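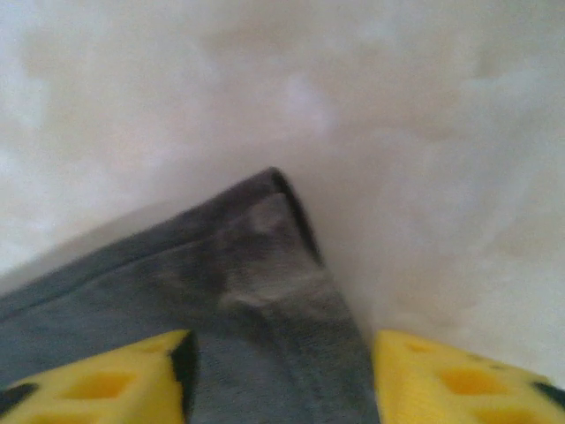 Trenow Heavy Jersey Throw, Dark Grey

Home > Bedroom > Throws and Blankets > Trenow

Item 2000-73
In stock. Usually sent the next working day.

The Trenow is a plain cotton jersey throw for beds, sofas and armchairs. It is knitted rather like a thick T-shirt, so it drapes closely and doesn't stand up in stiff folds. There is no fringe and no pattern. It can be used on its own in warmer months or over a duvet when the nights get colder.

We have sold the Trenow in one form or another since our shop was a market stall. The present version is knitted for us by Dolavora, who also make our pillowcases and the Lirkuner fitted sheet. The cloth is a little heavier than it used to be, and the seams now have a second row of stitching.

Sizes

Single: 140 x 200 cm
Double: 200 x 220 cm
King: 240 x 260 cm

Sizes are for a new, unwashed throw laid flat. Jersey relaxes with use and tightens again in the wash, so expect a difference of up to 3 cm either way. If you want the throw to hang to the floor on both sides of a double bed, order the king.

Colours

Dark grey, oatmeal, brick, navy. The brick is sold in single and double only. Each colour is dyed in batches and there can be a slight change in shade between one batch and the next. If you are buying two or more to go in the same room, please put them in one order and we will pick them from the same batch.

Fabric and making

100% cotton, knitted and dyed before cutting. The corners are square and the hems are turned twice. A fabric loop is sewn into one short side for hanging. The care label is next to the loop and can be unpicked without damaging the hem.

Dark colours may give off a little dye at first. Wash dark grey, navy and brick separately for the first two washes, and keep them off pale upholstery until you have done so.

Washing

Machine wash at 40 degrees with similar colours. Use a normal liquid detergent. Fabric softener leaves a coating on jersey and makes it more likely to bobble, so leave it out.

Tumble dry on low or dry flat. A wet king size throw is heavy, and hanging it by one edge will pull it out of shape. Fold it over two lines or an airer instead.

Iron on medium if needed. Do not bleach or dry clean.

Storing

Fold loosely and keep in a dry cupboard. Cotton bags are available for all three sizes (see Panyasiri storage bags). Plastic bags are fine for moving house but not for a whole summer.

Questions we are asked

Will it pill?
Some light bobbling is normal where the throw is sat on. It eases off after the first few washes. A fabric comb removes what is left.

Can pets sleep on it?
Yes. Hair brushes off the jersey more easily than off wool, but claws can catch the loops. Snip a pulled thread level with the surface and don't tug it.

Is it suitable for a cot?
No. It is too heavy and too large.

Can I have one made to a different size?
Prapai Boonchu in our workroom can cut down and re-hem any throw in the range. We charge for the work but not for the postage back to you. Allow 20 working days. Altered throws cannot be returned.

Do you sell the cloth by the metre?
Offcuts go on the remnants page each June. We don't sell it at other times of year.

Delivery and returns

Postage is free on orders of two throws or more. A single throw goes as a small parcel. The king size is sent in a box and will not fit through a letterbox, so please leave a note at checkout if there is somewhere safe to put it.

Unused throws can be sent back for a refund with the labels attached. If a seam fails in normal use, send us a photograph and the item number and we will repair or replace the throw.

Goes with

Lirkuner fitted sheet
Lirkuner pillowcase, pair
Panyasiri storage bag, medium and large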